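Search this site
Type and press enter

About Brasell Trips

We're a small travel outfit in Ada, and we plan slow, food-heavy trips for people who would take a long lunch over a long line at a museum any day. It started with one group of friends, a rented van and a hand-drawn map of bakeries. The map was wrong in two places and we still had the best week of our lives!

These days we run 8 trips a year, and no group is ever bigger than a single long table. We eat together most nights (not every night, you'll want a break from us) and we stay put for at least three nights in every town. Packing and unpacking every morning wears people out, and tired people order the first thing on the menu. We've done it ourselves more times than we'd like to count.

The trip most people ask about is the Gernier Walk. It's five days on foot between villages, with your bags sent ahead by car and a proper picnic at noon. The longest day is 8 miles and mostly flat, apart from one hill just before the cheese shop. If your knees aren't up for it, ride with the bags and get first pick of the bedrooms.

Then there's the Duangkaew Table, our cooking week. Mornings are for the market, afternoons are for the stove, and evenings are for eating whatever came out of it. You don't need to know a thing about cooking. We had a guest last August who had never peeled garlic, and by Friday she was running the curry paste station and bossing the rest of us around. 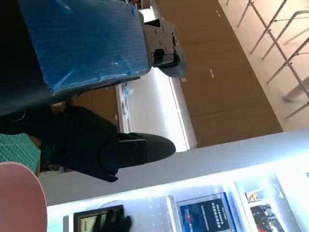
We still visit every guesthouse ourselves before it goes on a trip. We sleep in the beds, try the showers and eat the breakfast, and we keep a notebook on all of it, which has grown to 100 pages of very strong feelings on coffee. A place with lumpy pillows can stay on the list if the kitchen is good enough, but we'll tell you about the pillows first.

Getting a spot is easy. A deposit of $50 holds your place, and you can move it to another trip up to 30 days before we leave. Send us a note with what you love to eat, what you can't eat, and how you feel about early mornings. We read every one, usually over lunch, and we'll write back with dates and far too many restaurant tips.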